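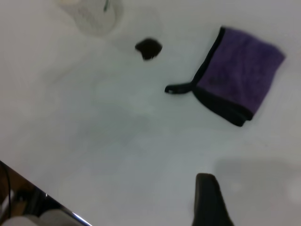

Re: [cistesville-swim] Cold water group, September start?

> Is anyone still going in at Mamani Cove once the lifeguards leave? I've only ever done the pool. Is there a minimum temperature, and do I need a wetsuit?

Yes, yes, please come! We meet at the Mireo Street steps at sunrise and there are 20 of us signed up so far (not all on the same morning, thank goodness, the steps are narrow). No minimum temperature and no wetsuit rule. I swim in a plain suit and a wool hat and I love it. The water was 67 on my last swim and it felt like silk.

Go in slowly, breathe out on the way down, and get out while you still feel good. I did four minutes my first fall and was grinning until lunch.

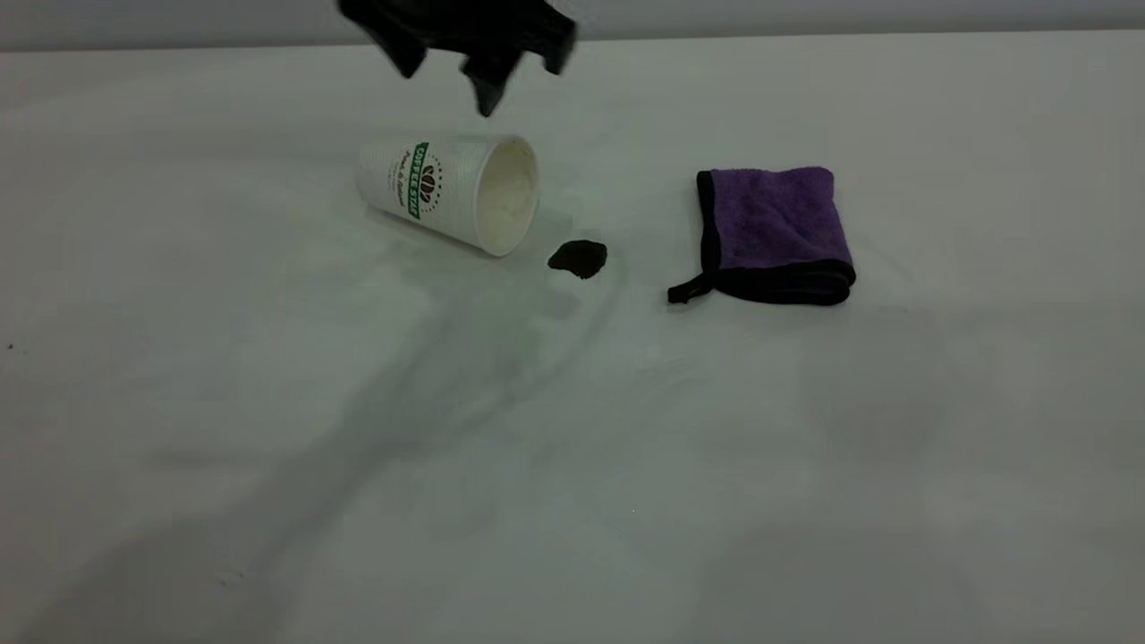 **GEAR AND GETTING THERE**

Bring a bright cap, a tow float if you own one, and more layers than seems sensible. Mittens beat gloves when your fingers quit on you. Parking is free in the Stallari lot before eight; the gate code is 1507, and please pull it shut behind you. 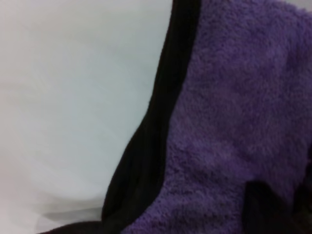 The 183 bus also stops at the top of the hill, and a couple of us ride it home in our big coats. If you'd like company on your first swim, write back on the list and I'll wait for you at the railing. Oh, and eat something first! Toast is plenty.

> Also, are there seals?

Two last year. Fingers crossed!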